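Moving the tomatoes, and other July business

2021-08-02

I have been meaning to sit down and write this for a couple of weeks now, and every evening I end up out in the yard with the hose instead, so you'll have to forgive me if the first half is all July and the second half is whatever I can remember from this morning.

The big thing is that I finally moved the tomatoes. I know, I know, you're supposed to leave them alone once they're set, and my mother would have had words with me. But the bed along the fence in Nisalton gets maybe four hours of sun now that the neighbor's maple has filled out, and the poor things were all leaf and no fruit. So I dug up eight plants on an overcast evening, with as much dirt on the roots as I could carry, and walked them one at a time to the old strawberry patch by the steps. They sulked for a week (one of them I had given up on completely) and then it rained, and they all stood up again like nothing had happened!
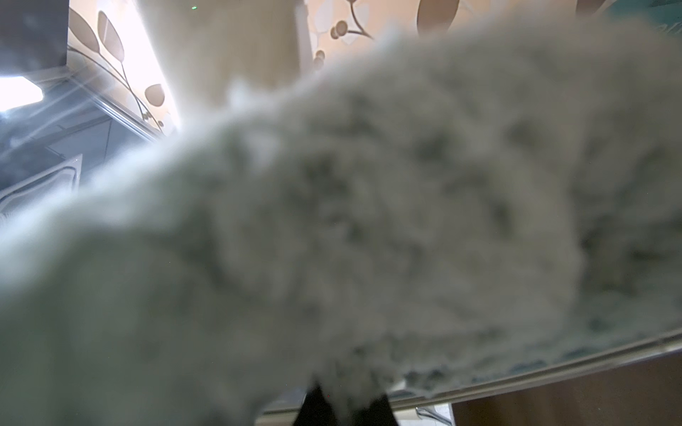
The strawberry patch had better soil than I remembered, too. I must have dug in a whole winter of coffee grounds and eggshells back when I was keeping the bucket under the sink, and then forgot all about it. I've started the bucket again. My daughter thinks it smells. It does smell, a little, if you leave the lid off.

Now, watering. I went back and forth on this for most of the month. A rain barrel was the plan, and I priced one in Prelham that holds 200 liters and comes with a stand, but by the time you add the diverter and the hose fitting you are paying real money for something that sits dry half the summer. In the end I bought one of those Filtero soaker hoses, 30 feet of it, and laid it under the straw. I turn it on while the coffee is brewing and turn it off when I've finished my second cup. That is my entire system. I like it more than I expected to — my back likes it even more.

What I still can't work out is the pruning. Half of what I read says to pinch out every sucker below the first flowers, and the other half says to let the plant do what it wants and just stake it well. I've been doing a bit of both, which probably means I'm doing neither one right. The Rajput seed catalog, which I read in bed like a novel, only says to "prune to suit," and I could have come up with that myself.

I asked about it in my last post, and a few of you were kind enough to answer.
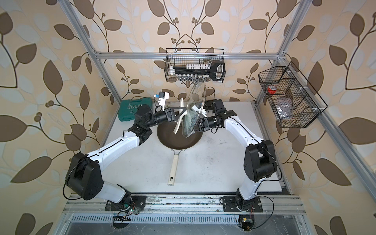
Sushil Sandhu wrote that he leaves the suckers on until the end of July and then takes the tops off everything, so the plant puts its strength into the fruit it already has. He also told me to quit fussing over the yellow leaves at the bottom and just snip them.

So I went out this morning with the kitchen scissors and took the tops off four of the eight, and left the other four shaggy. I tied a bit of red yarn on the ones I cut so I won't mix them up. If anybody has a good green tomato relish that doesn't call for a mountain of sugar, please send it along, as I suspect I'll be needing it by the time the nights turn cool.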